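The year I stopped buying new bags

I own far too many bags. There's a cupboard in my hallway at Ornanach that I open with one foot braced against the door, and last spring I decided I wasn't allowed to add to it until I'd worn something out properly.

Easier said than done! I lasted 2 weeks before I was standing in Petrauskas, the little haberdashery in Peltness, stroking a canvas satchel I had no business stroking. Arūnas Ots, who runs the mending nights there, talked me out of it and sold me a packet of needles instead. (Three dollars. He's a terrible salesman.)
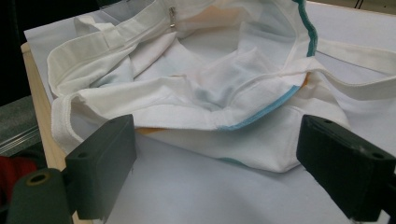
White fabric tote with a zip closure.

So now I mend. I'm slow and my stitches wander all over the place, but I've patched a beach bag, replaced the lining in Mum's old handbag and put new handles on the one I take to the farmers' market – they're a slightly different colour to each other and I've decided I love that.

Arūnas reckons a decent cotton bag should see you through about 300 shopping trips if you're kind to it. Wash it cool, dry it in the shade, and fix the seams while the hole's still small. I'm booked in again for September, when he's teaching zips.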